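Widus Adult Learning — Choosing and Looking After Your Phone
Handout for Session 5: Batteries, storage and reading a spec sheet
Revised 23/06/2025

Welcome back, everyone. Last time we spent most of our hour on screens, and we ran over (my fault, I do love talking about screens), so the battery material that was meant for the end of that session has moved into this one. If you missed it, the earlier handout is still in the tray by the door and you can read the two in either order.

Please bring your own phone and its charger, even if the phone is old and you are a little embarrassed by it. Old phones are wonderful for this session, and you'll see why when we get to the battery pages.

1. What the battery number tells you

Every phone on a store shelf has a battery figure somewhere on the box, given in milliamp-hours and shortened to mAh. It tells you how much charge the battery can hold when it is new. Think of it as the size of the gas tank in a car. A big tank is a nice thing to have, but a heavy car with a thirsty engine can still need filling more often than a small car with a modest one.

The thirsty parts of a phone are mostly the screen, the radio that talks to the cell tower, and the processor when it is working hard. So a phone with a big, bright screen may come with a larger battery and last exactly as long as the smaller model beside it. When you compare two phones in the same family, say the Brerness and the Brerness Plus that we'll use for our worksheet, look at the screen line and the battery line together. The Plus has 600 mAh more than the plain one, which sounds like a lot, and then you notice the bigger screen and start to wonder. That little moment of wondering is what I'd like you to take home.

2. Charging speed

Charging speed is given in watts, and it depends on three things agreeing with each other: the phone, the charger and the cable. If any one of them is slow, the whole chain is slow. I have met so many people who were disappointed in a new phone when they were really using the cable from two phones ago!

Check whether a charger comes in the box at all. Many makers have stopped including one, and the cost of a proper fast charger ought to be added to the price before you decide which phone is cheaper.

3. How batteries age

A phone battery wears a little every time it is filled and emptied. Makers talk about charge cycles. One cycle is a full battery's worth of use, even if you spread it over several days, so using half today and half tomorrow makes a single cycle. After a few hundred of these the battery holds noticeably less than it did.

Heat ages it faster than anything else most of us will do to it. A phone on a car dashboard in the sun, or charging under a pillow, is having a hard time of it. Cold is different. If you were out in December and your phone shut off with plenty of charge showing, it very likely came back to normal once it was warm again, and no great harm was done.

Many phones now have a setting that stops the charge at around 80 percent. If you are home most of the day and near an outlet, go ahead and turn it on. If you travel a lot, leave it off and don't feel guilty.

4. Storage and memory (these are two different things)

This is the part where everybody gets muddled, and the box doesn't help, as both are given in gigabytes. Storage is the closet: your photos, apps and messages live there whether the phone is on or off. Memory, which the box may call RAM, is the kitchen table: it holds what you are working with at the moment, and it is cleared when the phone restarts.

If your phone complains that it is full, that is storage. If it keeps reloading apps you only left a minute ago, that is more likely memory. You can tidy the closet by deleting things or moving them to a computer. You can't do much about the size of the table, so it is worth paying attention to when you buy.

A card slot, if the phone has one, adds to the closet only. Some phones also advertise "extended" memory, where they borrow a bit of storage to stand in for RAM. It can help a little, but borrowed memory is slower than the real kind, and I wouldn't pay extra for it.

5. Worksheet

We'll do this in pairs. Take the three spec sheets from your folder: the Brerness, the Brerness Plus and the Bundlow 300. Then work through the following, and please do talk to each other as you go.

Step 1. Find the battery, charging, storage and memory lines on each sheet and circle them. They are never in the same order, and the Bundlow sheet puts charging under "Accessories" for reasons I can't explain.

Step 2. Write down what is in the box with each phone. If there is no charger, add the price of one from the Zacharopoulos catalog at the back of the folder.

Step 3. You have a budget of 200 dollars for a relative who mostly calls, texts and takes pictures of the dog. Decide which phone you would buy and write two or three sentences saying what made up your mind. 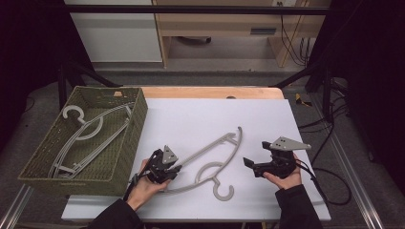 Step 4. Swap with the pair next to you and read their sentences. Did they care about something you skipped over?

Step 5. Open the battery page in the settings of your own phone. See which app has used the most since the last full charge, and whether that surprises you. The page has a slightly different name on nearly every phone, so raise a hand if you can't find it and I'll come over.

6. Before next time

Try charging your phone once with the charger you normally use and once with another one from around the house, starting from about the same level each time, and jot down how long each took. A scrap of paper is fine. Check that both chargers and cables are in good shape first, and leave out any with a frayed cord.

Session 6 will be all about cameras. Bring a photo you like and one that came out badly, on the phone or printed, whichever is easier for you.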